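4.2 What the sorting bench changed for the people beside it

The management case for the bench at Brondley was easy to state and was stated often. Mixed small goods come in from the returns desk, somebody has to decide what each thing is, and the deciding was held to be dull, slow work that no one would miss. Daten, the contractor, promised that an arm would take over the placing of items into labelled compartments and that staff would be "released" for other tasks. We treat that word with some care in what follows. In the eleven months covered by our visits, no member of staff on the bench team described themselves to us as released from anything.

Our material for this section comes from the shift log, which holds 3386 entries made by hand, and from interviews with bench staff at Brondley and at the smaller Quintana site. The log was never meant for research. It was a ring binder, later a shared spreadsheet, in which whoever was on duty wrote down why the arm had been stopped. Entries run from a single word ("cable") to half a page of complaint. We coded 720 of them in full and read the rest.

Two things stand out in the coded entries. The first is how many stops had little to do with the arm failing in the sense the contractor used. Under the contract, a failure was an item dropped or placed in the wrong compartment. Staff also stopped the arm when they could see a poor grip coming, or when items had been left too close together. None of this counted. Oberholzer, who kept the contractor's monthly figures, accepted in interview that a stop made by a person before an error was recorded as a success if the item later went where it should. He did not think this was misleading. We do.

The second is that the work of deciding what each thing is did not go away. It moved to an earlier point in the day and became harder to see. Before the arm, a worker picked up an item, looked at it and put it somewhere, and the judgement and the movement were one act. With the arm in place the judgement had to be made ahead of time, by laying items out so that the machine could reach them and by keeping the compartment labels in order. At both sites this was known as "dressing the bench". It appears in no job description we were shown. At Brondley it was done before seven in the morning, by whoever arrived first, and for the first part of the trial it was unpaid.

Hollenstein, who had worked returns by hand for many years before the trial, was blunt about it. "They say it does the sorting. I do the sorting. It does the carrying, and it only carries what I've already made easy." Other staff were kinder to the machine, and two said they would not want to go back. Their reasons had to do with sore wrists and with being able to sit down, and we take those reasons seriously. They are different from the reasons given in the project proposal, which spoke mainly of throughput.

It is often said, by Kesier among others, that such preparation is a passing stage, and that better software will take it over in due course. That may be so. The claim is hard to test, as it is always made about the next version. What we can say is that the share of log entries dealing with preparation did not fall during our visits. 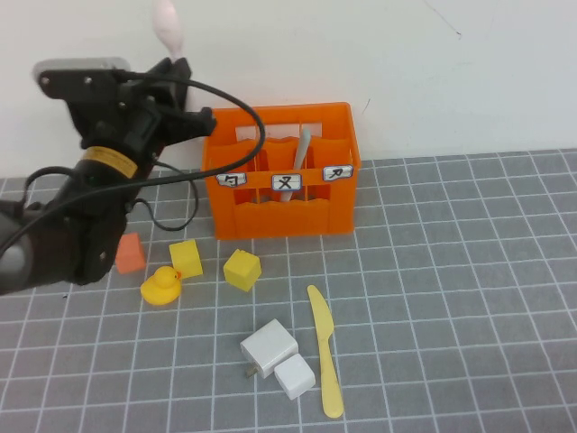

Figure 3. Sorting bench with arm, orange crate with handwritten compartment labels, and assorted small items on a gridded mat.

The mix of goods matters more than the contractor's reports allow. The acceptance test used a run of 200 items chosen by the contractor, mostly of one size. Ordinary intake has no such manners. Soft things, thin things and things with parts sticking out arrive together, and a worker's skill lies largely in not treating them alike. When staff learned which items the arm handled badly, they began to hold them back and put them away by hand at the end of the shift. The arm's results improved. The improvement was reported as learning on the part of the system, and on the evidence of the log a good deal of it was learning on the part of the staff.

There is also the matter of talk. Hand sorting was done by two people facing each other, and newer staff picked up the trade by asking across the table. The bench is run by one person, standing to the side. When we asked how a new starter would now find out what belongs where, the supervisor at Quintana said they would read the labels. We put the same question to Hollenstein, who said they would ask him, on his break.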